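Galorora tabletop cell

The Galorora tabletop cell is a single-arm robot workstation used for tool-handling trials. Its white arm carries a jointed hand and works over a marble-patterned table. 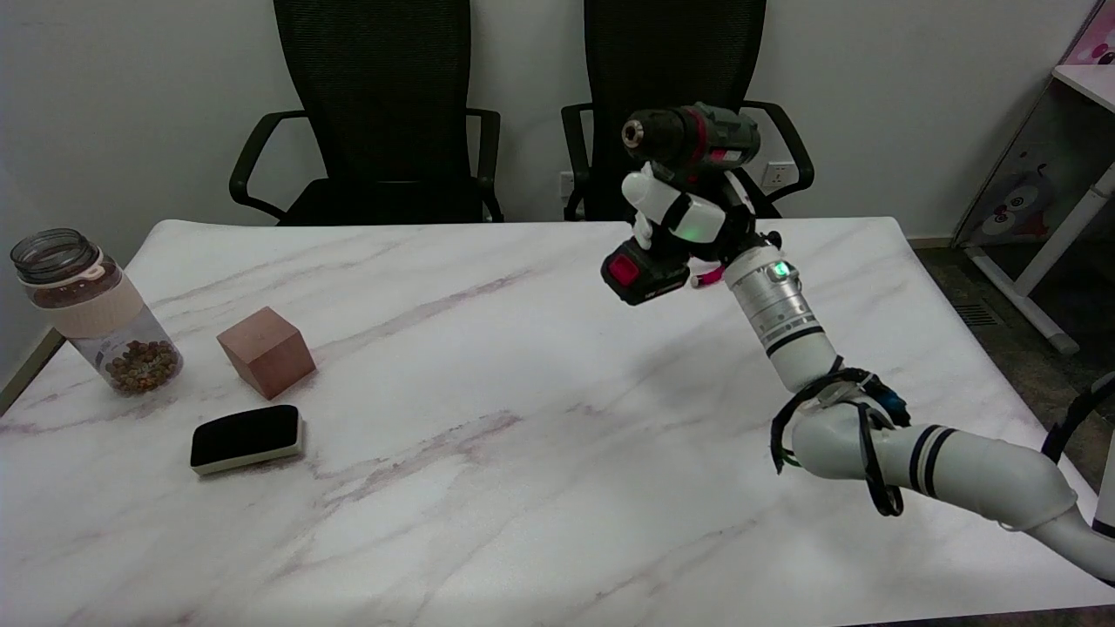 Rurkon Handling Group, Sial

Cables are carried outside the arm and looped at the elbow. They are checked each Friday for rubbing, and the straps are replaced after 370 hours of running. Grip trials use a cordless drill, held by the handle with its chuck to the left. A jar, a wooden cube and a whiteboard eraser share the table and are left in position between runs. A green light shows at the wrist.

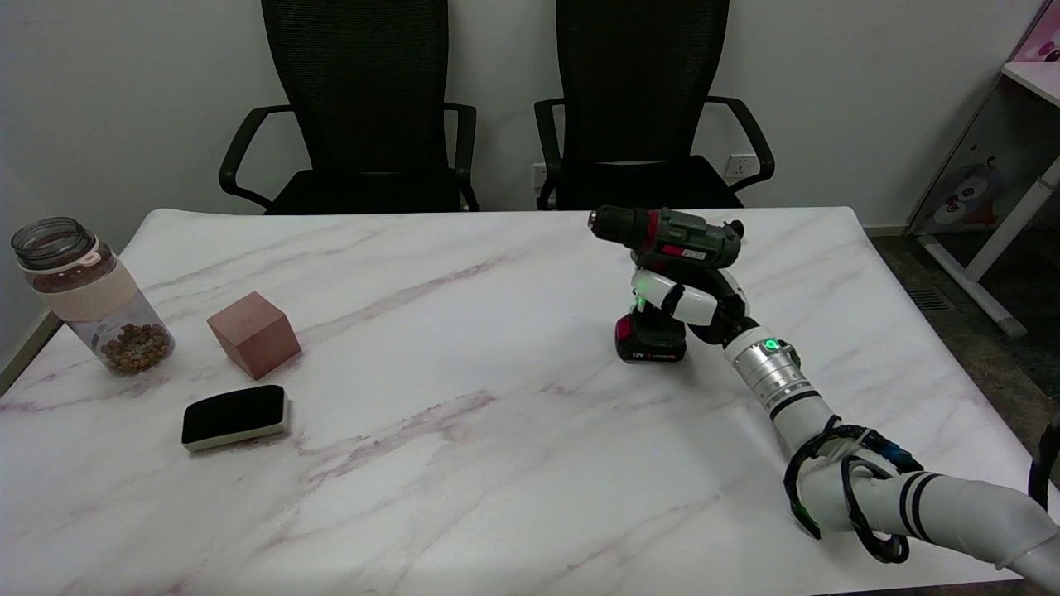
Calibration

The hand is re-zeroed in the Erkell software after up to 199 grips. Finger pads are cleaned with a damp cloth and changed in June. Grey scuffing is normal, but a split pad must be replaced.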